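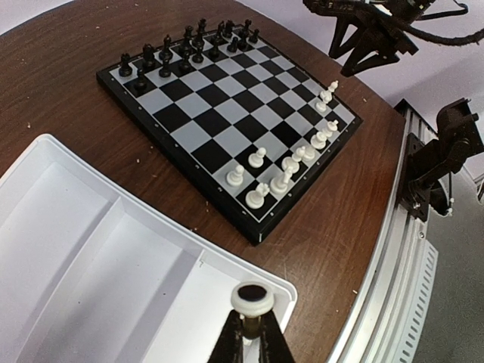
Two replies to the last update asked the same thing, and the second put it best: why chess, when the grant was for a pair of arms that could help people sort small parts at the bench? Fair question, so I'll start with it.

Home | Projects | Grant updates | Workshop hours | Contact

Balby Shared Workshop, progress report to the Jestaline small grants program
September 2019
Posted by the arms project

Chess pieces are small parts. They come in different heights, they fall over if you look at them sideways, and every one of them has a proper place to go, so I can tell at a glance whether the arm got it right (the screws and washers are much less forgiving on my eyes!). Setting up a board is also a job everybody who wanders through the workshop understands without me talking at them for ten minutes. So that's the practice job for this stage, and the parts sorting comes after it, same as in the plan you approved in February.

Where we're up to, then. Both arms are mounted and both run off the one controller, the Kakakhel board we asked for in the budget. It took me three goes to get the wiring tidy and I'm still not in love with it. The cables want more slack at full reach and less of it everywhere else, and I've been moving clips up and down the arms most evenings trying to find a happy middle.

The grippers were the big time sink. The first fingers I printed were too blunt and kept bumping the neighbouring piece, so I redrew them with a taper. I'm on version 6 now and it's a keeper, I think. Picking up a pawn is easy. Knights are horrible, being a different shape from every side, and I've ended up gripping them low down by the collar and hoping for the best.

Now the numbers you asked for. The test run was 200 single moves from tray to board, spread over a week, with me sitting there and not helping (harder than it sounds). The arm put the piece upright on the right square in 84 per cent of them. Most of the misses were pieces set down across a line between two squares, with a smaller share knocked over on release. I'd promised you 80 by now, so I'm pretty chuffed, although all of that was one arm working alone. With both going at once they still get too polite and wait for each other, and I haven't got a figure worth giving you yet.

Money is fine. We've spent less than planned on motors and more on filament and connectors. The Ultura camera for the wrist came in a bit under the quote even with shipping, and I've put the difference toward a spare power supply. Receipts are in the shared folder with the spreadsheet. One line still says "misc brackets" and I'll fix that before you do your own tally.

Still to do before the final report: sort out the two-arm timing, write up the gripper drawings so other workshops can print them, and start on the real parts trays. I'd like 7 more weeks instead of the 4 left on the schedule, mostly for the timing work. No extra funds needed, just the later date. Could you let me know if that needs a form or if an email will do?

Also, the power on our side of the building keeps dropping out when the dust extractor and the kettle go on together. I've started running the arms after the woodworkers have gone home.

6 comments | 7 shares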